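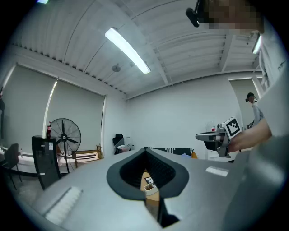

Olga Iglesias was on her second coffee when I called, at 7 in the morning her time, and she started talking about glue before I'd even asked a question.

"It was the glue," she said. "I want that at the top of your article, because for 2 months I told everybody it was the software."

Olga runs data collection at Grekitz, a small outfit that teaches robot arms to do fiddly tabletop jobs. People do the task first with hand-held grippers, the arm learns from the recordings, and then the arm gets its turn. I'd heard through a mutual friend that last August one of their arms had driven its fingers straight into a workbench, hard enough to snap one of them clean off, and I've been bugging her for the story ever since.

So, the crash. The arm was supposed to pick up a small block and set it in a tray. It had done that fine all week. Then on one run it came down over the block, kept coming, and didn't stop until the wrist tripped its force limit. The finger broke and a piece of it went past Olga's ear (she says past her ear, her coworkers say well to the left, and I wasn't there).

"I had my safety glasses on my head," she told me. "On top of my head, like sunglasses. Please print that too."

They swapped the finger, restarted, and got three good picks. The fourth one was another dive. At that point they pulled the arm off the job and the arguing began!

The first suspect was the control code, which had been updated just before the first crash. They rolled it back and the arm still came in low. Then somebody blamed the arm itself, an older one they'd bought used from a company called Dratudano, so they spent days checking joints. The joints were fine. I asked how much of this she enjoyed and she laughed for a good long while.

What cracked it was a boring afternoon of watching recordings. The grippers carry printed markers, those black-and-white square patterns, and the system uses them to work out where everything is. Olga lined up old sessions against newer ones and noticed that one gripper seemed to sit a little lower each day, even parked in its stand.

"I thought, okay, the stand is sinking. Which is stupid, it's a piece of metal on a table. So I went and picked up the gripper and pushed on the marker with my thumb, and it moved. It slid! Like a sticker on a warm banana."

The adhesive holding the marker mount had gone soft. The room gets hot in summer, and the mount had crept 3 millimeters from where it was supposed to be. Every recording made with that gripper told the computer the fingers were 3 millimeters away from where they really were, and the arm learned that faithfully. Three millimeters doesn't sound like much to me, but when you're closing on something flat on a hard bench, it's plenty.

They had 1,000 recordings from that gripper. I asked how many they kept.

"We kept 100. The early ones, where we could prove the mount hadn't moved. Manzano wanted to correct the rest with math, and maybe he could have, but I didn't want to be the person who signed off on that and then got another finger in the face."

Manzano, I should say, is the project as well as the guy. It's named after him, he's embarrassed about it, and I'm told he'd like me to move on.

The fix was pretty low-tech. The mounts are screwed down now, and before each session every gripper goes into a checking jig they call the Drorer (she spelled it for me twice and wouldn't explain it). If the marker reads off by more than a hair, that gripper goes on the shelf. The arm's force limit is set a lot lower as well, and there's a taped line on the floor that you don't cross while it's running.

The thing that still bugs her is the force limit. "The glue I can forgive. Glue gets soft. But we had that limit way up high from some old test with heavy parts, and it just stayed there. If it had been set right we'd have had a beep and a sore-looking block. I walked past that number every day."

I asked about the glasses.

"On my face," she said. "You can ask anyone."

They kept the broken finger, by the way. It's in her desk drawer with the takeout menus.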